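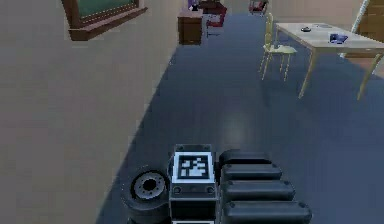
Lorna Wickett

I've had Grukemix running on my office desktop since November, which is long enough to have stopped being polite about it. Zollham sells it as a practice room for robot hands: you get a simulated arm and gripper, a set of furnished rooms, a teleop mode for driving the thing yourself, and a recorder that saves every joint and camera stream while you do. I bought the single-seat license for $800 with my own money and I'd buy it again, with a couple of grumbles that I'll get to.

The hand first. You can load your own model, but the one that comes with it is called Ankrah and it's a good one - chunky black finger links, a gray wrist block, and a square black-and-white marker sitting right on top of the wrist so your tracking code has something to lock on to. I was so happy to see that marker! My old setup made me paste one on as a texture, and it slid every time I rescaled the model. With Ankrah I had pose readings on the first evening, before dinner even.

Driving it takes some getting used to. The view hangs behind the hand and a bit above, so you lose track of how far off the floor you are, and for the first week I was bumping into chair legs constantly. There's a depth hint you can turn on in the settings (it's under Display, not under Controls where any sane person would look) and once I had that on I got much better. Keyboard driving is miserable. Get a 3D mouse or a glove, or borrow one.

The rooms come in packs. The base license includes one small pack and I added Sondorura, the schoolroom and study pack, for another $100. What I like about it is that the furniture is where people would leave it, chairs turned a little, things set down near table edges. A lot of sim rooms look like a showroom and then your policy falls over the moment it meets a real kitchen. 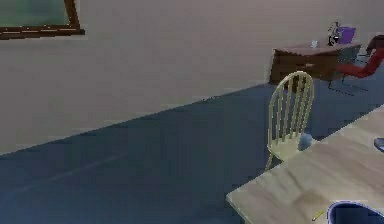 Small objects are where I spend most of my time, and they're where Grukemix is both best and most annoying. Cups are easy, or easy enough. Flat, skinny things are another story, and if you want a fair test of any simulator's contact physics, ask for the yellow pencil lying on the table next to that dark blue container. Thin things resting flat leave your fingertips hardly anything to work with, and in older simulators I've had them sink into the tabletop or shoot across the room. Here they mostly behave. I get a pencil jittering now and then when two fingers press from opposite sides, and dropping the time step fixes it, though then everything runs slower and I go make coffee.

Recording is the part I'd pay for by itself. I have 900 saved runs on one drive and every one of them opens. You can trim them, tag them, and play them back with a different camera, so one good reach can be seen from wherever you want. The browser gets sluggish once a folder goes over 1000 files, so split things up before you get there.

Now the grumbles. Textures are soft when you get close - walls and floors especially get blocky in the shading - and if your vision model cares about fine detail you'll want to randomize them yourself. The manual is thin and still has pages for menus that were moved two versions back. And extra seats cost the same as the first one, so a small lab is going to feel that.

I run it on a fairly ordinary gaming card and it keeps up fine with two cameras on. With four it stutters. If you're coming from something free, try the trial first and load the Sondorura demo room, and go for the pencil early so you know what you're in for.

Posted 04/02/2019 by Lorna Wickett
Filed under: Reviews, Simulation Software, Grippers & Hands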